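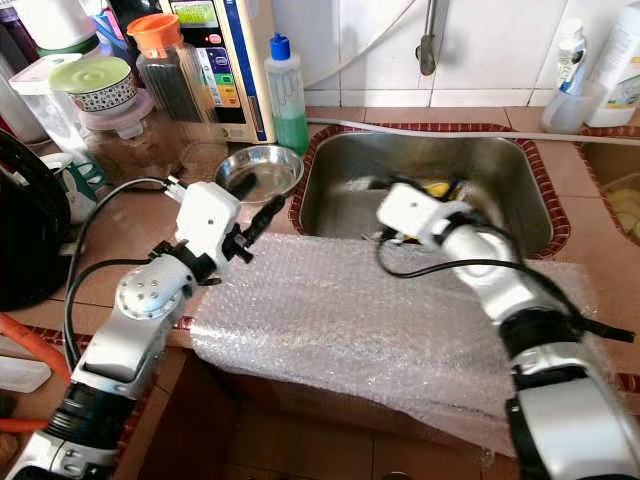
Gerstead Community Help
Teaching by Demonstration > Kitchen tasks

Consistent demonstrations for washing a plate at a domestic sink

Posted by Amna Gilani
Member, 2 replies accepted

Our group is preparing a set of remote-control demonstrations in which two arms work together at a kitchen sink. The intended task is as follows: one gripper picks up a plate, the other picks up a sponge, the plate is wiped over the basin, and the plate is then placed in a rack. Each demonstration is recorded from the head camera and from both wrist cameras.

At present we have 103 demonstrations, supplied by three operators. The policy trained on them reaches for the plate without difficulty. It then hesitates over the basin and in many trials does not close on the sponge at all. A review of the recordings showed that the operators do not approach the sponge in the same manner. One comes straight down, one drags it up the basin wall, and one changes method from one attempt to the next.

I should be grateful for guidance on two matters. First, should the operators be required to follow a single written procedure, or is some variety of benefit? Second, may the recordings containing failed grasps be retained if the operator recovers and completes the task?

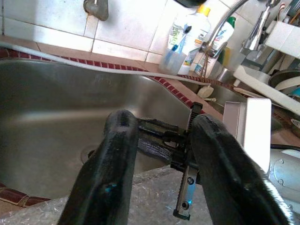 Wrist view over the basin, with the drain to the left of the fingers.

Ashton Pearce
Contributor

A written procedure should be adopted for the order of steps and for the assignment of arms. It should not extend to the exact path of the hand. In the demonstrations we prepared at Ferrand, the greatest harm came from operators who disagreed on which arm should act first. When the same view of the sink is followed by a left-arm movement in one recording and a right-arm movement in the next, the policy has no sound basis for choosing, and it will commonly settle on a small, uncertain motion between the two. The hesitation described in the original post is consistent with this.

The following rules served us adequately:

The arm that holds the plate is fixed for the whole set.
The second arm remains still until the plate has been lifted clear of the counter.
The sponge is approached from above, with the fingers open before the gripper passes the rim of the sink.
The operator pauses for no longer than is needed to confirm the grasp.

Variety should come from the position of the objects. Move the sponge to a different part of the basin before each attempt, and change the starting place of the plate. Operators tend to return objects to the same spot out of habit – a printed list of positions beside the control station corrects this.

With regard to the wrist cameras, please confirm that the object remains in view during the last part of the approach. If the fingers conceal the sponge at the moment of closing, the head camera must supply the information, and at a deep basin it may not be able to do so. The angle of the wrist should then be changed in the procedure itself.

Failed grasps may be retained where the recovery is prompt and deliberate. A recording in which the operator searches for some time should be removed.

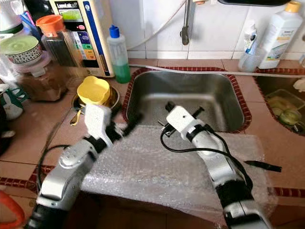
Page last changed: Thursday, 4:18 p.m., by Deolinda Aguiar (moderator). Two duplicate replies merged.

Asanka Selvanayagam
Member

Just delete the bad ones and record more. We went up to 265 and it got better.

Ánh Võ
Contributor

I agree with the first reply in most respects and wish to add a point on the operators themselves. Remote control of two arms is tiring, and the quality of the movement declines before the operator is aware of it. At Arnanley each session was limited to 18 demonstrations, after which another operator took the controls. The first few of every session were treated as practice and were not kept.

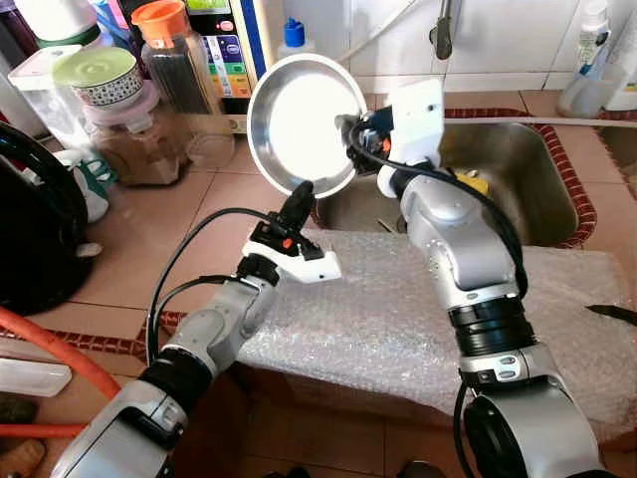 Polished steel presents a separate difficulty. The inner face of a plate may reflect a lamp or window directly into the head camera, and its appearance will then change greatly with a slight turn of the wrist. Operators should be asked to hold the plate at several angles across the set, so that the policy does not come to depend on one pattern of light. Fixing the exposure of the cameras is also advisable, although in our case it did not remove the effect entirely.

I would be cautious about the advice simply to record more. An increase in number helps when the new demonstrations agree with one another. If the three operators continue with three methods, the disagreement will be carried into the larger set. It would be preferable to sort the existing 103 by method, train on the largest consistent group, and compare the result with the present policy. The Zosero labeling tool permits a tag to be applied to each recording, and a spreadsheet is sufficient if that tool is not available.

As to recoveries, please mark the point at which each failed grasp begins. Some groups remove the failed portion and keep only the correction. We retained both in our own work and did not make a formal comparison, so I cannot say which is the better practice for this task.

Amna Gilani

Thank you. We shall fix the assignment of arms this week and sort the existing recordings by method before any further sessions are held. The wrist angle will be reviewed at the same time.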